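Breltomness
Home / Enclosures / Small gray series / Jotlow

Jotlow small enclosure for circuit boards
Gray plastic, screw closed
Availability: in stock
Sold by the piece or in a carton of 200
Page updated August 30, 2022

Overview
Specifications
Assembly
Ordering

Overview

Jotlow is our smallest gray box for electronics. It is made for people who build a small board and then need a clean place to put it: a sensor for the greenhouse, a timer for a lamp, a little receiver for a workshop. The box is plastic, closed with screws at the corners, and it carries a small red mark so that you always know which way to turn it when you open it again.

We started to sell Jotlow in July, after many customers of our bigger box Mevum wrote to us that it takes too much place on the shelf. Mevum is a good box, and we continue to make it, but for one board of small size it is too much air and too much plastic. Jotlow uses the same gray color, so the two can stand side by side in one installation and look like a family.

The surface is matte. It does not show fingerprints much, and a pencil mark can be removed with a soft eraser. Please do not use acetone on it. A cloth with a little water and soap is enough for normal cleaning.

What is in the bag

The box body
The lid
Corner screws, with 2 spare ones
One strip of foam tape for the bottom
A printed sheet with the drilling template

Boards, connectors and tools are not included. The drilling template is also sent by e-mail on request, if you lost the paper.

Specifications

Material: ABS plastic
Color: gray
Closing: screws at the corners, from the top
Inside: flat floor, no fixed posts
Use: indoor, dry rooms
Cable openings: none, to be drilled by the customer
Carton quantity: 200

We are asked often why the floor is flat and there are no posts inside. With posts, the box fits one board very well and all other boards badly. With a flat floor you can fix your board with foam tape or with small adhesive feet, and you choose the position. For boards with a row of connector pins we recommend the adhesive feet - the pins need some air below them, and tape alone will press against the solder points.

Two boards in one box

It is possible to place 2 small boards in one Jotlow, for example a controller and a radio module. Put the lower board in first, with its components up. Lay a sheet of insulating card over it, then place the second board. Before you close, look from the side and check that no pin touches the card with force. If the lid does not come down by its own weight, the content is too high and you should take the Mevum instead. Please do not try to pull the lid down with the screws, it will bend in the middle and stay bent.

Assembly

For a first assembly we calculate 15 minutes, with drilling. Later it goes much faster.

Work on a light and clear table. The screws are small and on a dark bench you will search for them longer than you work. Lay the boards, the box and the tool next to each other before you start.

Drill the cable openings with the lid closed and the box empty. Start with a thin drill and go wider in steps. Take off the sharp edge with a knife and shake out the plastic dust.

Place the board, lead the cables out, and leave a small loop of cable inside.

Set the lid so that it sits flat on all sides. Put all screws in by hand for the first turns, then tighten them crosswise.

An electric screwdriver is comfortable for this box if you make many of them, and we use one too. Choose the lowest force. The thread is cut in plastic and it forgives one or two mistakes, not more. Hold the tool straight from above with the bit pointing down, and stop when the screw head touches the lid. For a single box, a hand screwdriver is completely sufficient.

Jotlow on the table, in the first picture with two small circuit boards and an electric screwdriver: 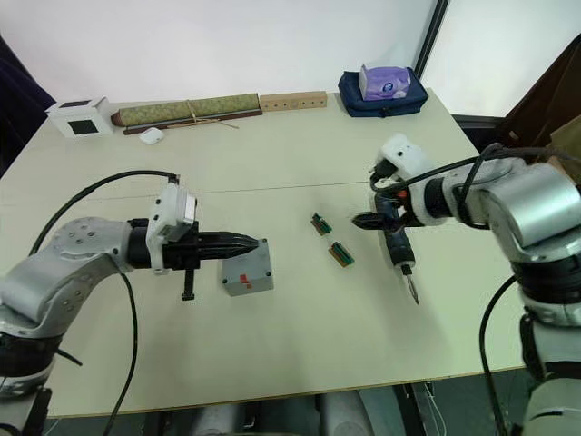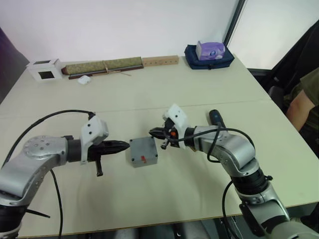

Accessories

Noh adhesive feet, black, for the inside or the outside of the box. Outside they keep it from sliding on a smooth table, inside they carry the board.

Noh cable sleeves, in a mixed bag. Push the sleeve into the drilled opening before you lead the cable through.

Spare lids are available without the body. Many customers order a few of them for practicing the drilling, and we find this a wise habit.

Ordering

Single boxes are sent in a padded envelope. The full carton goes by parcel service and needs a signature. If you want fewer than a carton but more than a few pieces, write to us with the quantity and we make an offer by e-mail.

Other colors are not planned at the moment. We had a sample in white, but it turned yellow near a window and we did not want to sell it.

Returns are accepted for boxes that are not drilled. If a screw thread is damaged when you receive the box, send us a photo and we replace the body free of charge. The lid you can keep.

See also: Mevum enclosure, Noh adhesive feet, Noh cable sleeves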